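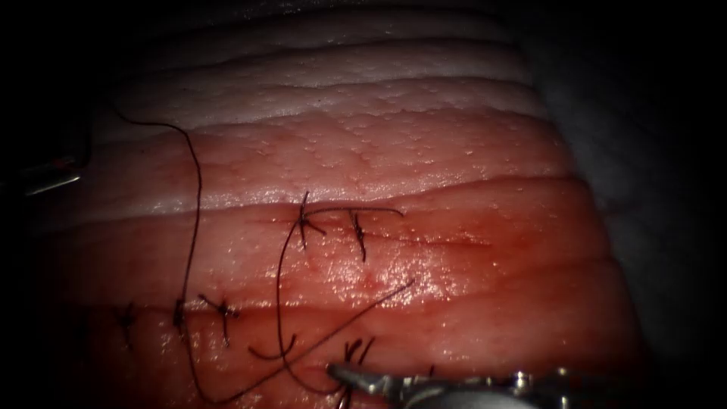

So I finally got the wrist cable on the right arm changed, and it only took me most of August! If you've been reading a while you'll know the suturing setup had been getting sloppy. It would pull a throw down fine and then drift a bit on the next reach, and I kept blaming the software (sorry, Qianru Du, you were right all along and I owe you lunch).

The old cable had done 3,153 cycles, which Loureiro reckon is well past when you ought to be looking at it. Mine had frayed just where it goes round the second pulley, somewhere you can't see without taking the cover off. There are 4 screws on that cover and one of them is always a pig.

Fitting the new one is fiddly more than hard. Tension it, run the joint end to end for 15 minutes, then tension it again – I skipped the second go last time and that's probably how I ended up here. After that I homed both arms, redid the camera calibration and wiped the jaws down, as dark thread seems to leave fluff in the hinge.

I do my checking with thread on a practice pad, never on bare air, and I still leave my tails too long on some knots and too short on others. Must sort that. Left arm next, its cable is the same age and I've got a spare from Dolska sitting in the drawer.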